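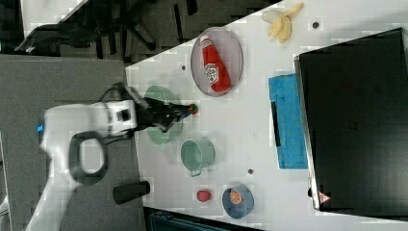

Search this site
Enter keywords

May
By Agnes Dalgleish

The ketchup goes on the table. I have lost this argument in three kitchens and expect to lose it again, but a new crop of household advisers has made me want to have it one more time.

The advisers belong to a school of thought called the clear table. Its loudest voice at the moment is Planton, a home-organizing outfit that sells a 64-page workbook and a set of nesting bowls to go with it. The workbook says a table should hold only what the next meal needs. Everything else is "visual debt." A banana on a table is visual debt. So is a folded towel, unless it is in use, in which case I suppose it is unfolded and you have a different problem.

I tried it for 6 weeks. I own one blue bowl I like, a pale green pot I cook most things in, and a gray plate that has outlived its set. Under the Planton plan the bowl was for fruit, the pot lived in a cupboard, and the plate was to be let go. I didn't let it go. A plate with no partners is the best place I know to lay a ketchup bottle on its side when there's only an inch left in it.

Euan Lindsay, who ran a lunch counter for years before he started teaching people to cook, was no help to the cause. "Put the fruit where your hand is," he told me. "If it's in a drawer it's compost." He cuts an orange, eats half of it and leaves a slice in a bowl for whoever walks by. In my house that slice goes. A whole orange can sit there until it turns hard.

I put this to Alistair Morrison, who teaches the Planton course in a rented hall and was very patient with me. He agreed that people eat what they see. He then said the answer was a second, smaller table. The course costs 2 payments and doesn't include the table.

There are fair points in the workbook. Wiping down is faster with less in the way, and a strawberry that rolls off by itself will get stepped on. I've kept the advice about folding the towel flat, and I do now put the pot away at night, most nights.

But I don't believe a bare table ever made anyone calmer at dinnertime. Somebody still has to get up for the ketchup.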